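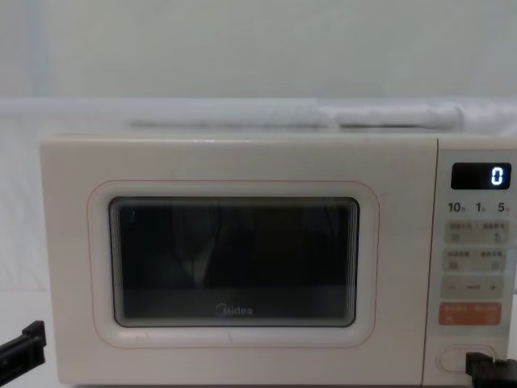
Gestirik Teach Kit, two-arm version
Reviewed by Serena Amato for the Brara equipment pages. Updated November 2025.

Listed as: teleoperation and hand-guiding kit for small two-arm robots
Sold by: Celtar
In the box: two leader arms, foot pedal, chest camera mount, recording software, one set of rubber finger pads
Not in the box: the robot, a computer, a table that doesn't wobble

The sales page for the Gestirik says you can "show your robot any household task in an afternoon." I have had the kit on loan long enough to have an opinion about the word any, and a stronger one about the word afternoon.

You get two ways of showing a task. With the leader arms you sit next to the robot, move a pair of small handles, and the big arms copy you. With hand guiding you put the robot in slack mode, take hold of its wrists and push them where you want them to go. Both methods save to the same kind of recording, and you can mix them in one project. That part works as promised and I have no complaints about it.

What I used it on

Opening a microwave. It sounds like a joke of a test until you try it. The door on ours has no handle. It opens with an oval push button at the bottom of the control panel, the button is the same cream color as everything near it, and there is a touch strip for starting or stopping not far above. A person presses the button without thinking. A remote-controlled gripper comes in from the side, covers part of the button as it gets there, and now the operator is guessing.

I recorded 264 demonstrations of the button press using the leader arms. I kept 229. The rest went in the trash because I bumped the casing, missed, or stopped halfway through to scratch my nose (the pedal is supposed to pause the recording; more on the pedal later).

Then I did 70 by hand guiding. These looked smoother on playback and I was ready to declare a winner. The trouble is that my own hands and sleeves were all over the chest camera view. Anything trained on those pictures learns from a view that won't exist once I let go. The manual deals with this in one line, "keep clear of the camera where possible." It isn't possible. You are holding the robot by the wrists.

Leader arms

Light, a bit plasticky, comfortable for the first half hour. The handles close with a trigger and the trigger travel is longer than it needs to be, so fine finger work feels vague. For a button you keep the fingers shut and push, and it hardly matters. For picking up anything thin I'd want something better.

There is no force feedback. The product page says "feel what your robot feels," and the small print under the specification table explains that this means a buzz in the handle when the motor current goes over a limit. A buzz tells you that you have already pushed too hard. On a spring-loaded door button I'd like to know a little sooner than that.

Chest camera mount

Good. Solid, easy to level, and it stays where you put it. The height suits tabletop work, and both grippers stay at the bottom of the picture when they are waiting their turn. With a dark glass door in front of the camera you do get reflections, and the software has no setting that helps. Move your lamp.

I would budget for a second camera near the wrist. From the chest you can't judge how far the fingertip is from a flat panel, and a cream button on a cream panel gives you very little to go on. Celtar will sell you one, of course.

Foot pedal

Cheap. It slides on a hard floor. I taped it down on the first day and it has come loose twice. Pressing it starts and stops a recording, pressing it twice is meant to pause, and a slow double press does both at once and leaves you with two short useless files.

Software

Better than I expected. Playback is quick, trimming the dead time off the start of each recording takes a couple of clicks, and bad takes can be tagged while you are still sitting there annoyed about them. The export is plain folders and doesn't tie you to anyone's training service. Ogundipe's older kit wouldn't let you out so easily, and I still have recordings stuck in it.

The "task quality score" is another matter. Each demonstration gets a number when it ends. One of my best-scoring takes was a clean, confident press on the blank panel beside the button. As far as I can tell the score measures how smoothly you moved. I turned the column off.

A second opinion

Manee Yensuk used the same kit after me and likes it more than I do. Her notes, with her permission:

"Serena is slow with the handles and blames the handles. I did 121 takes in one sitting and threw out very few. I agree about the pedal. I'd also say that having the idle arm parked off to one side of the door is worth setting up properly, as the software lets you lock it there and half your problems go away."

I hadn't found the lock. It's under Session, then Arms, then Hold, and it isn't in the quick start sheet.

Who should buy it

Labs and workshops that already have a two-arm robot and want to collect their own demonstrations without building the rig from parts. If you have one arm, look at the single version, which drops one handle and keeps the same pedal. If you were hoping to show a robot a chore a few times and have it done for you from then on, keep your money. The Gestirik records what you do. Everything after that is still your job.

Support and returns

Questions by email were answered within a day or so, politely, and twice with a link to the page I was asking about. Unused kits can go back in the original box. Spare finger pads are sold in pairs, and a replacement pedal is promised for January. I've asked to be put on the list.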